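Sultwood shoe swap runs out of shoes, keeps the boxes
2 min read

30/10/2023

The Sultwood shoe swap closed on Saturday with 607 pairs rehomed and a surplus of lids. Visitors were asked to bring sneakers in the original box, a rule that was followed by nearly everyone, though not always with the box the sneakers came in.

"We had size 12 boots in a box meant for ballet flats," said organizer Mared Llewellyn. "The lid was more of a hat."

Every pair was unpacked, checked for worn heels and put back in its tissue before going on the shelves. The tissue proved the hard part. Wafula Muriithi, who ran the packing table upstairs, allows one sheet per shoe and takes a dim view of crumpling — a view the tissue does not share.

Anything left unclaimed goes to the Drilano Street thrift store, along with a single left loafer whose partner is still being sought.

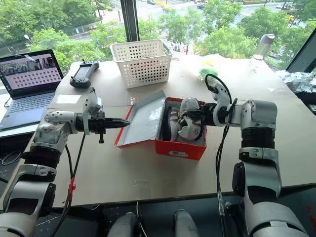
White sneakers in their red box at a table over the street, lid open and tissue in its usual state.

The next swap is planned for February. Boxes are welcome again, and Llewellyn would be grateful if they matched.

Related
Lengyel Bakery changes its hours, then changes them back
Library book sale raises $1,391
Ukeo bus stop moves across the road

Contact us | © Sultwood news desk | Back to top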